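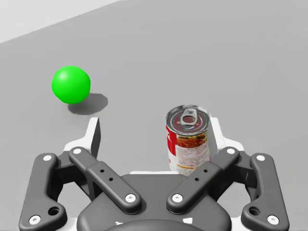

Short stories written at home for reading aloud are best begun with ordinary objects and an ordinary room. The Conau Story Program recommends that each household set out a few items before writing starts and leave them in view until the first draft is finished. A bright green ball and a metal food can on a plain gray tabletop will serve a beginner well. The writer decides who owns the ball, who opened the cupboard for the can, and what the two people have to say to each other. Costly materials and printed prompt cards are not required.

The following guidance is issued to households taking part in the program. It applies to stories for holidays, birthdays, reunions and any other gathering at which a family member reads to the rest.

Preparing the place

Choose a table that will not be needed for a meal until the writing period is over. Clear away mail and school papers. Place the lamp on the side opposite the writing hand so that the page is not in shadow. Telephones should be left in another room.

Use lined paper for a first draft, written on one side only. The back of each sheet is then free for corrections, and pages may be cut apart and put in a new order with tape. Number the pages at the top right corner before stopping for the day.

Pencil is preferred for children. Adults may use either pencil or pen, but should avoid felt tips, which show through thin paper and make the back of the sheet hard to use.

Beginning the story

Open with a person doing something. A grandmother looking for her reading glasses gives listeners more to hold on to than a paragraph on the weather. Name the person in the first two sentences. Where a story is based on a real relative, permission should be asked before the story is read to guests, and a changed name should be offered.

Keep the number of characters small. Listeners cannot turn back a page to check who Aunt Rosa's neighbor was, and names that begin with the same letter are easily confused by ear. Change one of them.

Speech should be plain. Replace "exclaimed," "retorted" and similar words with "said" wherever possible, and read each line of dialogue aloud before keeping it. If the reader stumbles twice at the same place, rewrite the line.

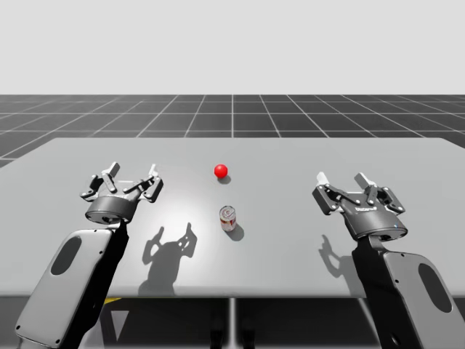 How long should a story be if young children will be listening?

A length of 400 words is suitable for children under 5, and older children will usually sit through twice that amount. Mark a resting place near the middle in case the listeners become tired.

Revising

Put the draft away overnight. On the second day, read it through once without a pencil in hand. Corrections made during a first rereading tend to concern spelling, and the larger faults -- a missing reason, a character who leaves and is not mentioned again -- are passed over.

Underline every word that describes a feeling. Consider whether an action could take its place. A boy who folds and unfolds his napkin does not also need to be called nervous. Keep the feeling word where the action would take too long to explain.

Endings give the most difficulty. Many home writers add a last paragraph in which the lesson is stated. The program advises removing it and reading the story to one other person. If that person asks what happened, restore a single sentence.

Syahrul Wuisan, who prepared the July edition of this guidance, shortened his own sample story from 612 words to 304 by this method. The shorter version is the one kept in the program's lending folder.

Reading aloud

Prepare a clean copy in large writing, with wide spaces between lines. Do not staple the pages. Loose pages can be slid quietly to one side, while stapled pages rustle when turned and pull the reader's eyes from the listeners.

Practice standing if the story will be read standing. Glasses of water should be set well away from the copy.

Readers should not apologize for the story before beginning. The title and the writer's name are sufficient.

Keeping the copies

Write the date of the reading on the first page, together with the names of those present. Store finished stories flat in a closed box, away from the furnace, the kitchen and any outside wall. Remove paper clips, which leave rust marks. Tape used during drafting will yellow in time, so a taped draft should be copied out and the copy placed in the box.

A second copy should be given to a relative in another household. Families who wish to lend a story to the Prajapati Reading Room may leave it at the front desk in an envelope marked with a return address.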